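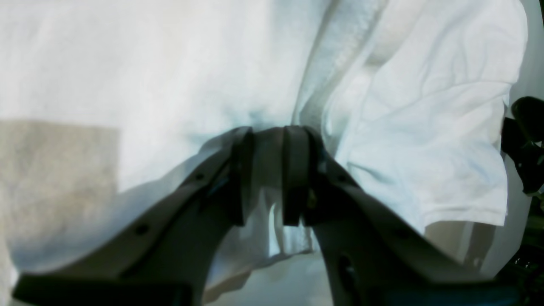
Chapter 3
Folding and Finishing White Goods

What you will learn in this chapter
How fabric behaves when you lift it, and why the place you pick it up matters
The difference between a fold, a crease and a wrinkle
How to square, fold and stack flat pieces
How to finish pieces that refuse to lie flat

Key terms: drape, grain, selvage, hem, bias, hand, face side

Pick up a clean white pillowcase by one spot in the middle and let the rest hang. The cloth falls into soft folds that start at your fingertips and spread as they go down. Now put it on the table and pick it up again by two corners. Same cloth, same weight, and a completely different shape! Everything in this chapter grows out of that small experiment, and we hope you will try it before you read any further.

Chapter 2 followed linens through sorting, washing and drying. By now you can read a care label and load a machine properly, and you know why towels and sheets shouldn't share a dryer. Finishing is where all that work starts to show. A well-washed sheet that has been folded badly looks like a badly washed sheet to the guest who pulls it from the shelf.

Why white?

We use white goods all through this chapter, partly because most hotels and clinics buy them and partly because they are wonderful to learn on. Stand so the light comes from one side and every crease throws a little gray shadow. Stand with the light straight on and the same creases almost vanish. Move around your table until you find the angle that shows you the most. Trainees at the Atallah laundry school spend their first morning doing only this, with a single sheet and one window, and they come away able to spot a crooked hem from across the room.

White also shows handling. Wash and dry your hands before you start, take off rings that could snag, and wipe the table.

Finding your grip

Beginners tend to grab a handful. Try a pinch instead, thumb against the side of the first finger, taking up just enough cloth to hold. A light pinch leaves a soft fold that shakes out in a second. A hard squeeze on warm cotton can leave a mark that only an iron will remove.

Look for an edge before you pinch. If the piece is in a heap and you can't see one, lift any part of it, let the rest drop, and follow the lowest hanging point with your free hand. It is very often a corner. Take it, let go with the first hand, then slide along the hem until you reach the next corner. With practice this becomes a single motion, and it is a real pleasure to watch someone do it well.

Fold, crease or wrinkle?

A fold is cloth turned over on itself. A crease is the line a fold leaves behind when it has been pressed or left under weight. A wrinkle is a crease you didn't plan. People mix up these words all the time in daily speech, but on a work sheet they call for different jobs, so we keep them apart from here on.

Try it yourself: the 10-minute stack

You will need a flat table, a cotton pillowcase and a bath towel. Fold the pillowcase in half lengthwise, smooth it from the center outward with the flat of your hand, then fold it in half again. Do the same with the towel. Set the two side by side and look at the edges. Which one sprang back? Which one held its line? Write down what you notice in your notebook, and keep the page handy for Section 3.2, where we talk about weave and pile.

Section 3.1 begins with the simplest flat piece of all, the napkin.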